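Workshop notebook | Toys and textiles | Sorting days
Reading time: 3 min

2019-06-02

Quiet day in the workshop, so I could work on the soft toys for the Udelard playroom without the door opening every minute. I write down what I did so that Marlies can continue if I am not in.

The goal is the same as before: every plush animal gets checked, cleaned if needed, and put in one of the cartons for the playroom or in the repair tray. The list from Udelard has 52 toys on it. I worked from the list and not from the old labels, which have been wrong more than once.

How I check a toy, in case somebody wants to do it differently and tell me why:

First the seams. I pull gently on both sides of the seam with my thumbs. If I can see the stuffing, it goes to repair. The seams around a mouth need more patience than the others, as two or three kinds of fabric come together there and the thread is often hidden in the pile. Then the long fur, if there is any. I comb it with the wide comb, always in the direction of the pile, and I look at what stays in the comb. A few hairs are normal. A whole tuft means that the backing is weak, and I do not comb further.

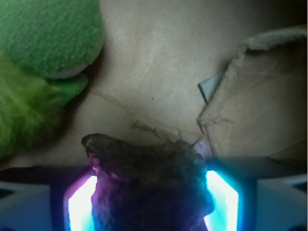
The cartons are my bigger worry today. We have used them too many times. The flaps tear at the fold, and the torn edge gives off paper fiber which goes straight into the plush. With short pile I can take it off with a damp cloth. With the long shaggy fur it is slow work, and I lost most of an hour on one toy only. I also find scraps of paper and card pushed into the corners and under the flaps. I would like us to empty every carton fully and wipe it inside before a clean toy goes in. A soft brush is enough, no water.

Niamh Noonan wrote in November that we should line the cartons with cotton. I found her note again in the back of this book. She suggested the old bed sheets from Tanmont, washed two times. I think she was right and we should have done it then. I cut four pieces this afternoon to try. The cut edge of the sheet also loses threads, so I folded it over and sewed it with the machine, long stitch. This is not beautiful but it holds.

Washing: I still do only surface cleaning on everything with a hard part inside, and the bag wash for the rest. Marlies Hofstetter prefers to wash by hand. We did not agree on this yet – I leave her a free line below.

(M.H.: hand wash, lukewarm, and press the water out in a towel, never twist. I keep my opinion.)

Green fabrics: please test the color first with a white cloth on the underside. I rub 100 strokes on one spot, light pressure. If the cloth stays white, continue. The yellow-green tones are difficult to judge on the cloth under the lamp, so go to the window.

To do:
– order thread, mid green and light green
– ask Grusmont if they have new cartons, the 70 cm ones
– hem the other sheets
– find the second comb

The repair tray is on the lower shelf. I did not sew anything from it today.

We use cookies to remember your settings. Accept | Manage choices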